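Home cooks wanted for small electric pot recipes – paid, one afternoon

Hi, I'm Javiera Valdebenito and I run the recipe side of Trumness, a little cookbook project for people who live without a real stove. Dorm rooms, studio rentals, the back bedroom at your aunt's place. I've been cooking in one of those plug-in pots for years and I love it, but I can't write the whole book out of my own head, so I'm looking for people to come cook with me in July.

You don't need any training. If you can boil noodles and you have opinions about them, I want you! I'd especially like to hear from folks who are new to cooking, and from anybody who has fed more than one person out of a single pot on a regular basis.

You'd get one pot with a steel inside and a glass lid, a clear white table to work on, and whatever groceries your recipe calls for. One pot is the rule for the book, so please plan around it.
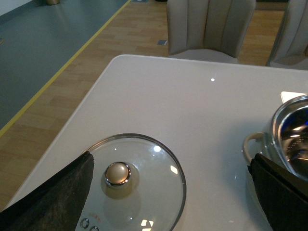
Kayode Obi wrote back to my first call asking whether soup counts, or if it has to be a "proper meal," and said he'd want to bring his own spices because he never trusts other people's chili powder. Soup counts. Bring the spices.

The session goes like this. You cook one dish of your own, then you try one of my draft recipes cold, with no help from me – I just sit there and write down where you get stuck. Each recipe gets 30 minutes, plus time to eat and talk. It pays $60, in cash or by transfer, and you take home any leftovers (bring a container, I never have enough).

The drafts are mostly simple stuff right now: eggs, rice, oatmeal, a bean stew I'm still fighting with, and the corn page, where I need people to tell me if the steps make sense.

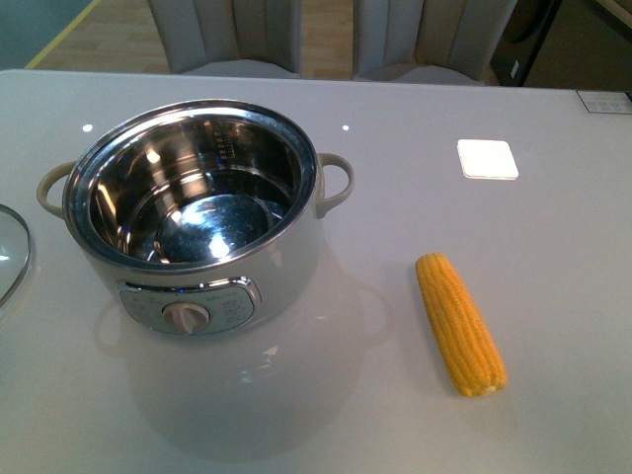 Pot, lid and one ear of corn on the table.

A few practical things. The kitchen is up 2 flights of stairs and there's no elevator, sorry. Tell me about allergies when you write. You need to be 18 or older. If your recipe makes it into the book, your name goes next to it, spelled however you like.

To sign up, send me a few lines about what you cook when you're tired, and which afternoons are good for you. Please write by 14th July. I read everything myself, so give me a couple of days to answer – and if you've got a friend who'd be great at this, pass it along!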